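THE BAG AFTER THE SHOP
Folding, storing and reusing the plastic carrier with a die-cut handle 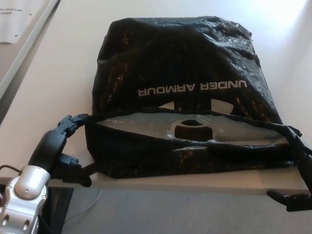
THE OBJECT

The retail carrier with a punched handle is one of the simplest pieces of packaging a household brings home. Black ones, such as the glossy Under Armour bag on the white tabletop, show every crease under overhead light. The surface has no bearing on strength. A bag with a hundred wrinkles carries the same load as a smooth one, provided the film has not been stretched thin at the handle or along the seams.

Many bags of this type are made from two-layer film, dark outside and pale gray or white within. The pale inner layer stops the dark pigment from making the inside of the bag a blind hole, and it also tells the user at a glance which side of a folded bag is which. When the mouth is pulled apart, a light band appears between the two dark panels. Anyone sorting a drawer of mixed bags can use that band to find the opening without shaking the whole thing out.

THE HANDLE

The handle is a hole cut through both panels near the top. On better bags the area surrounding it is reinforced, either with a welded patch or by turning the top edge over on itself so that the film is doubled. The load of the bag passes through a strip only a few fingers wide, and this is where nearly all failures begin.

Check both panels separately. Hold each one up to a window and look for pale stress lines at the corners of the cut-out. A line shorter than a fingernail can be ignored for clothing and paper. A line that reaches the top edge means the bag should go to liner duty, where the handle is not used. Tape across the corner does not hold for long, as most household tape bonds poorly to polyethylene.

OPENING A FLAT BAG

Bags stored flat tend to cling. The two panels are held together by static and by the slight vacuum between smooth sheets, and picking at the top edge with a fingernail is slow. The handle gives a better purchase. Press the upper panel lightly just below the cut-out and slide it back a short distance, so that the two holes no longer line up. The edge of one layer will lift. Take hold of that edge at one side of the mouth and peel across.

Pull from the side in preference to the middle. The middle is weakened by the hole, and a hard tug there can start a tear. Once the mouth is open to half its width, air does the rest.

FLATTENING AND FOLDING

Creases left by a crumpled bag cannot be ironed out safely and do not need to be. The aim is to remove air and bring the edges square.

Lay the bag on a hard, clean table. Close the mouth and line up the two handle cut-outs. Starting at the sealed bottom, push the air toward the opening with the side of the hand. If the bag has side gussets, tuck them in before this step. Fold the long sides to the center, then fold the strip in half, bottom to top, and once more. Leave the handle on the outside of the last fold.

A large carrier treated this way comes down to something close to the size of a paperback. It will spring open slightly. Plastic has some memory, and thicker film has more of it. Standing the folded bags on edge in a narrow box keeps them closed without rubber bands, which stick to the film after a summer or two in a warm cupboard.

STORAGE

The Caltov drawer box and the Guillot file tray both suit the purpose, though neither is sold for it. The Guillot is six inches deep and takes large carriers upright. The Caltov is shallower and better for small ones. A Pondstead hanging sleeve, the kind with a hole at the bottom for pulling bags through, works for thin grocery bags but handles retail carriers badly. The stiff handle area catches in the hole and brings three more bags with it.

Keep the box away from the stove and out of direct sun. Black film absorbs heat and turns brittle sooner than might be expected on a window ledge.

SECOND USES

Large, opaque carriers are most useful where the contents should stay out of sight or away from other things: shoes in a suitcase, gym clothes, a wet umbrella, gifts before a birthday. Turned inside out, a bag with a pale lining makes a plain wrapper with no lettering showing. Split down both side seams and opened flat, it becomes a sheet large enough to go under a pair of muddy boots or a potted plant being moved by car.

Retail carriers should not be used for food unless the food is already wrapped, and they should be kept out of the reach of small children at every stage.

When the handle and seams are gone, check whether a local store takes film. Bags must be empty and dry, with receipts and paper tags removed.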